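Grabowska Community Help > Kitchen and Home > Dishes and Storage

Hard water film on everyday cups, and how do you store them so they don't go musty?

Posted by grullgate_newbie
5 October 2021

Hi all! We moved to Grullgate in February and I love nearly everything about it except the water. I grew up with soft water and never thought about it, and now every cup in the house has a dull, chalky skin on it. I hold one up to the window and it looks like somebody breathed on it and it never cleared. The kettle is worse, but at least I know what to do with a kettle.

What I have is a mixed bag. A few glazed stoneware mugs from my aunt, a set of plain matte plastic cups we use for the kids and for the yard, and some cheap glass tumblers. The plastic ones bother me most. They used to feel smooth and now they feel a little like fine sandpaper on the inside, and tea leaves a ring in them that I can't get out with regular dish soap.

So I have two questions, really. First, what takes the film off without wrecking the cups? I've seen people recommend everything from lemon halves to bathroom cleaner and I'm not putting bathroom cleaner in something my kid drinks from. Second, how should I be storing them? I've been putting them away upside down in the cabinet and when I take one out after a week or so there's a stale cupboard smell inside. My mother-in-law says always upside down, my neighbor says never upside down, and I would love to hear from someone who has thought about this more than either of them has!

If it matters, we hand wash. There is a dishwasher but it came with the house and it makes a noise like a gravel truck, so we use it to store baking pans. Thanks in advance, this site already saved me once with the pilot light.

clirkby_kettle
Member, 600 posts

Welcome to the land of crunchy water! I've lived up the road in Clirkby my whole adult life and I have strong feelings about this, so get comfortable.

The film is mostly calcium left behind when the water dries. Dish soap doesn't do much to it, and that's why scrubbing harder gets you nowhere (and on plastic it makes things worse, more on that in a minute). What you want is a mild acid. Plain white vinegar works, but I've switched almost completely to citric acid powder, the kind sold for canning. It has no smell, it's cheap, it keeps forever in a jar, and it's what I use in the kettle too, so there's only one thing to buy.

What I do is fill the sink with warm water up to the height of a mug, stir in a couple of spoonfuls of citric acid until it dissolves, and lay the cups down in it. Lay them on their sides and roll them a bit so no air stays trapped inside, because the spot where the bubble sits will stay chalky and you'll be annoyed. Then go do something else. Half an hour is plenty for a light film. If you've got a whole summer's worth built up, drain it, make a fresh batch and go again. 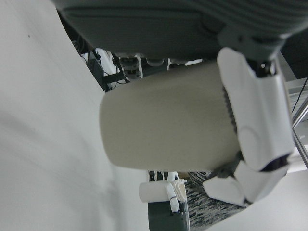

After the soak, wash them with normal soap, rinse well, and then dry them with a towel. I know, I know. Everyone says air drying is cleaner, and with soft water I'd agree, but with our water every drop that dries on the cup is a tiny new deposit. If you dry by hand you'll go from soaking once a week to soaking once in a blue moon. It's the single best habit I ever picked up, and it takes no time at all once you have a towel hanging in the right place. A flat-weave cotton one is great — the fluffy ones leave lint.

Now, the plastic. Please don't use steel wool or the green side of the sponge! Every scratch you put in there is a little trench for tea and minerals to settle into, and that may be what the sandpaper feeling is. After the acid soak, run your finger around the inside. If it's smooth again, it was scale, and you're done. If it's still rough, it's scratches, and no soak is going to fix that. They're still perfectly fine for rinsing paintbrushes or starting tomato seeds, and I have a whole windowsill of retired ones doing exactly that.

For the tea ring, make a paste of baking soda and a few drops of water, rub it on with a soft cloth, wait a bit, rinse. Do this on a different day from the acid, or at least rinse in between, or the two just fizz at each other and cancel out. It's fun to watch but it doesn't clean anything.

A word about your aunt's stoneware. If the glaze is shiny and whole, treat it just like the rest. If there's fine crackle in it, or a bare clay ring on the foot, keep the soak short and let the mug dry for a good long time before you stack it. Unglazed clay drinks up water and gives it back slowly. And if any of them have gold or painted trim, wipe those by hand and skip the acid bath altogether.

I'll leave storage to others because my cabinet is a disgrace!

buster_and_me
Member, 100 posts

Storage is my thing, so I'm jumping in! (Username is my dog Buster and me. He has no opinion on cups but he does like to lie in front of the cabinet.)

Your mother-in-law and your neighbor are both right, which I realize is no help at all at the dinner table. Upside down keeps dust and the occasional small moth out. Right side up lets air in. The stale smell comes from a cup that was put away with a bit of damp in it, rim down on a flat shelf, so the damp had nowhere to go and just sat there with the cabinet smell. Fix the damp or fix the airflow and you can keep them whichever way you like.

I use mine every day, all of them, so dust never gets a chance, and I keep them rim up.
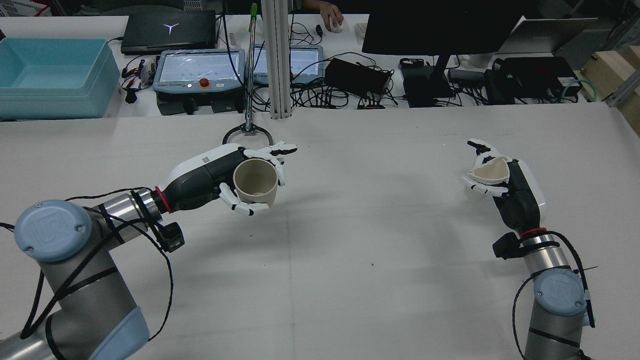

Setting up the shelf

1. Empty it completely and wipe it down with warm water and a splash of vinegar. Leave the doors open all afternoon. If the bare shelf smells stale the next morning, the smell is in the cabinet and you can wash cups until you're blue in the face without changing a thing.

2. Look at what's lining the shelf. Old sticky-back paper holds on to smells like you wouldn't believe. Mine had three layers, each one uglier than the last, and when I peeled them off the kitchen smelled better by dinner time. If you want a liner, get the open mesh kind that lets air pass under the rims. With that down, you can go back to upside down and keep your mother-in-law happy.

3. Keep the everyday cups low and in front. The ones that sit for a month are always the ones that go musty, so give the good spot to whatever gets used, and rotate! Clean ones go in at the back, and you take from the front, same as milk at the store.

4. Don't stack plastic cups when they're fresh from the towel. They look dry and they're not, and if you nest them right away the last bit of moisture gets sealed between the walls. Let them stand in the open for an hour or so first. I put mine on a cooling rack on the counter and forget them there until after supper.

5. Leave a finger's width between the stoneware mugs. This is partly for air and mostly so you don't chip the rims, because a chipped glaze soaks up water and then you're back to the smell.

6. Check what's under and next to the cabinet. Ours shared a wall with the spice rack, and for a year every glass of water had a faint hint of cumin. I moved the spices and that was that.

I keep my kitchen at 70 degrees most of the year and the doors closed, and it's been fine. If yours is over the stove or against an outside wall it might need more airing, and a small open box of baking soda in the corner helps. Change it when you remember to.

One more thing on the washing side, even though it's been covered so well above. If you ever get that dishwasher quieted down, look at the salt compartment, if it has one. A lot of people fill it once and never again. And check that there isn't a measuring spoon stuck in the spray arm, because our gravel truck noise was exactly that!

limescale_larry77
Member, 7 posts

I just use vinegar straight from the bottle and it works. Overnight. Rinse it good or your coffee tastes like pickles. Never had a smell problem but I have open shelves.

Don't bother with the lemon halves, it takes forever and you get pulp everywhere.

grullgate_newbie
Original poster

Oh wow, thank you all so much! I ran out and got citric acid this morning and did the first batch before lunch. The glass tumblers look brand new. I actually called my husband in from the yard to look at a glass. The kids' cups are better too. Most went smooth, and two are still rough, so I guess those are scratched and they're off to the potting bench.

I also checked the shelf paper and, yes, there's a second layer under the first, with little roosters on it. I'm peeling it all off this weekend. The cups are living on the table until then and everyone has been told not to put anything away damp.

Is it okay to reuse the citric acid water for the kettle afterward, or should I mix fresh?

clirkby_kettle
Member, 600 posts

Mix fresh for the kettle, it's only a spoonful. Pour the used stuff down the bathroom sink and let it sit around the drain for a few minutes, it shines up the metal ring nicely. So happy about your tumblers! And please save a piece of the rooster paper.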